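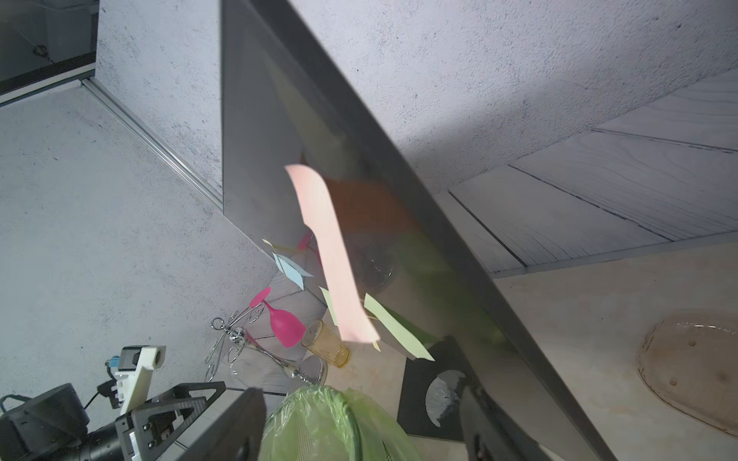

Home | Guides | Keyboards | Mice | Forum

How to Lube and Refit Stabilizers on a Compact Keyboard

By Thijs Boersma, 5/25/22

If your space bar rattles, the stabilizers are almost always to blame. The job takes an evening the first time. I did mine on a Rikine 667, but any board with hot-swap sockets and screw-in stabilizers comes apart in much the same way.

You will need a keycap puller, a switch puller, a small screwdriver, a fine brush, dielectric grease and a thicker switch lube. I use Lukáč 190 for the housings.

1. Unplug the keyboard. Pull the space bar, both Shifts, Enter and Backspace, then the switches under them.

2. Open the case and lift out the plate and circuit board together. Go slowly near the USB port, as the daughterboard cable is short.

3. Unscrew the stabilizers from the back. Keep each wire with its own housing.

4. Lay each wire on a flat surface and press one end. If the other end lifts, bend it back a little at a time until both ends sit flat.

5. Brush a thin coat of lube inside the housings and on the stems. Put grease on the ends of the wire, where it enters the stem.

6. Refit everything, put the space bar on and test it before you close the case. If it still ticks on one side, add grease to that side only.

A sluggish key usually means too much lube. Wipe the stem and try again.

Comments (3)

Bezawit Asfaw: Step 4 fixed mine. I had greased it twice and never checked the wire.

Belmiro Carrilho: Does this work for plate-mounted stabs?

Thijs Boersma: Yes, but they unclip from the plate, so skip the screws in step 3.

We use cookies to remember your settings. Accept | Manage choices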